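Carkow Community Workshop
@carkowworkshop
7/9/25

1/ The display table in the Baluyot Room has been reset for the new term. This thread sets out what has changed and what we ask of groups that book the space.

2/ The table itself stays. It is the light wooden one members will know from the old front office, and it has been moved against the back wall so that the door can open fully.

3/ The backdrop is dark gray fabric. Simin Esfahani hemmed it over two evenings and we thank her for the work. Please do not pin into it — use the clips in the top drawer.

4/ Large cut-out letters are now available for any group wishing to put a name or title behind its table. Colours may be mixed. Lay the words out on the floor first and check the spacing before anything goes up.
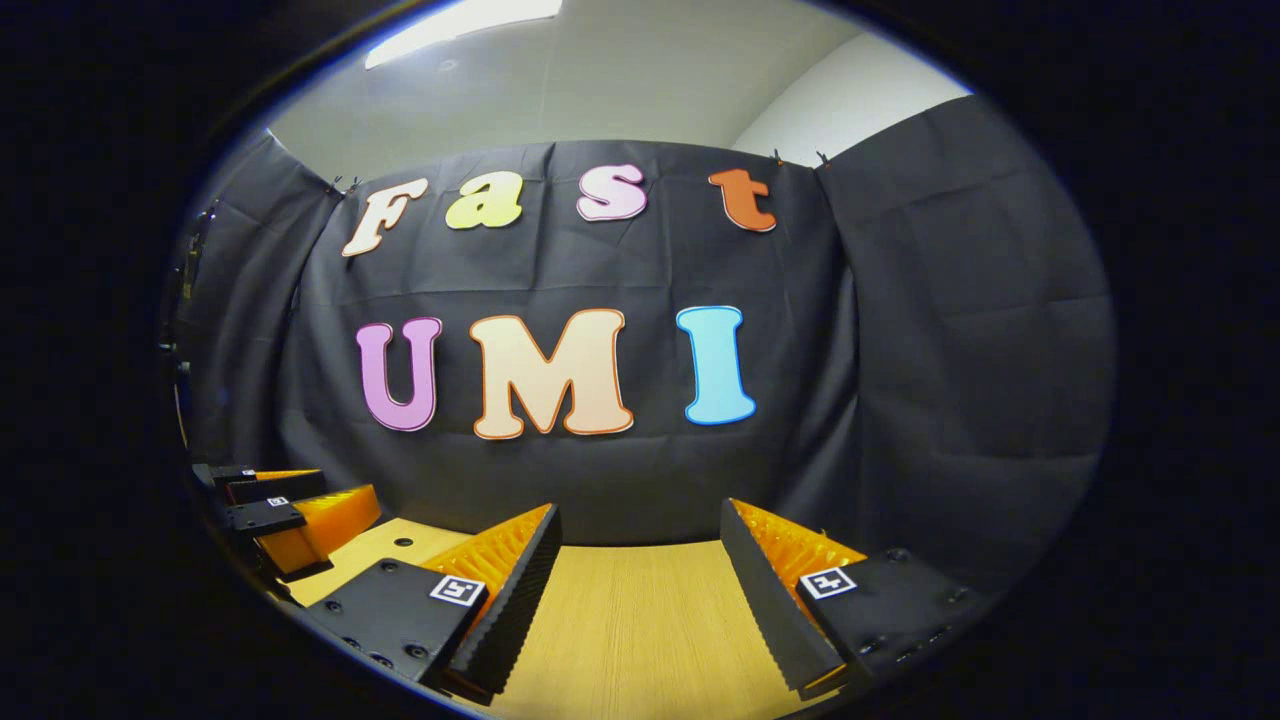

Baluyot Room: letters on two rows, "Fast" over "UMI".

5/ Two short rows read better from the doorway than one long one. Groups with longer names are asked to shorten them or to speak with Golnar Kermani, who keeps the letter box and can advise on what will fit.

6/ The box holds 87 letters. We are short of the letter E and have more of the letter W than anyone is likely to need. Donations of sturdy coloured card are welcome at the front desk.

7/ Bookings run for a maximum of 28 days. At the end of a booking, letters go back in the box in alphabetical order and the fabric remains hanging. Please do not fold it.

8/ The tabletop should be wiped with a soft cloth only. Spray cleaner left a mark near one corner last December, and Vsevolod Nazarenko spent the better part of an afternoon sanding it out.

9/ Several members have asked about a second table. Mehrangiz Rahimi has put a request to the Severo Fund and we expect a reply before the end of term. Until then, the one table is shared — kindly keep to your dates.

10/ Booking forms are at the front desk, or telephone extension 2037. Please allow five working days for a reply.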